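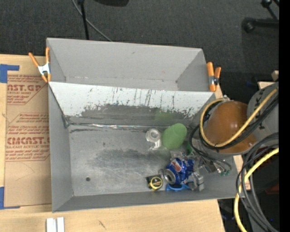 Household objects

Collections / Trevon / Small things in bins / README

Small things in bins

A picture set of ordinary household odds and ends, heaped together in plain grey bins on a wooden table. The release holds 806 pictures of 70 objects, and I'm very happy to have it in one folder at last! The early part was put together at Stamlow in July and the rest at Likgate, where the table lives now.

What's in it

Mostly the sort of stuff that collects in a kitchen drawer: tape, cups, lids, pegs, sponges, little boxes. Not everything is in every picture. The opening one has a clear and white roll of tape on its dispenser, lying ring upwards at the back of the heap, with a matte green cup tipped over right beside it. I love that pairing. The short arm of the dispenser is see-through, so it picks up whatever it's lying on, while the cup is one flat colour all over and very easy to spot. If you're making your own set, put in plenty of clear things. They're a pain to label and well worth having.

Objects are listed in objects.txt, one per line, with a short name, main colour and material. Names are the everyday ones (cup, tape, peg). "Tape" means the roll and its dispenser together and gets one outline.

The bins

Two grey bins, one behind the other, held where they meet by a pair of orange-handled spring clamps. Please don't label the clamps as contents, even when a handle seems to lean over the heap. They're in the list as "fitting" so that they can be left out with one setting.

The sloping divider has worn from whitish down to dark grey, with a chipped, ragged line between the two, and the floor of the front bin is nicely scuffed. I kept the same bins on purpose! New ones would look smarter, but scratches and smudges are exactly what a real container has, and they make finding the edge of a pale object a proper puzzle. Watch for the crinkled silver strip along the back edge of the floor as well. It throws bright highlights that are easily taken for foil or tape. The small round hole in the floor is part of the bin, so leave it out.

Labels

Outlines are drawn by hand, in Dogar format, and stored beside each picture under the same name. I went back over 100 of them for a second check and redrew 6, mostly clear items lying against other clear items. Where one thing hides part of another, only the part that shows is outlined. Empty bins have an empty label file, which is correct and not a missing one.

Known gaps

No food, nothing sharp, nothing bigger than a hand. Green is over-represented (I like green). Two names, "lid" and "cap", overlap more than they should and will be merged in the next release.

Corrections are very welcome, especially for see-through things. Send the picture name and what you think it should say.

Last updated October 27, 2026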